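Re: [homekitchens] Stone counters vs. laminate, final answer?
2 min read

> We got the quote back from Skalen and it's 800 more than the
> laminate, which seems like nothing spread over the life of a
> kitchen. The showroom says it never needs sealing, never stains
> and adds to the resale value. Is there any reason not to?

I'd want to see who is telling you all that. The showroom sells the stuff. "Never stains" is a sentence I've heard for every counter I ever bought, and the small print on the Utar warranty we got in our last house ran to two pages of things that would stain it, starting with turmeric and ending with "certain inks."

The 800 also bothers me. Is that installed? Our quote from Zacharopoulos looked fine until they added the sink cutout, the tear-out and a second trip for the template, and then it was 1,237 over. Ask for one number with everything in it, in writing. If they won't give you one, you've learned something.

As for resale, I have never met a buyer who paid more for a counter. They pay for the street and the roof. They may well rip out your kitchen anyway.

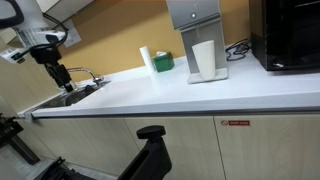 The other thing is gloss. Showrooms light everything from straight overhead and wipe it down before you walk in. Take the sample home on Saturday, put it next to your own window and leave it there until dark. Then put a greasy thumb on it. Tornimeo lent us a piece for a week without a deposit, so don't let anyone tell you it can't be done.

I'm not saying don't buy it. I'd just hold off until November and get a second quote.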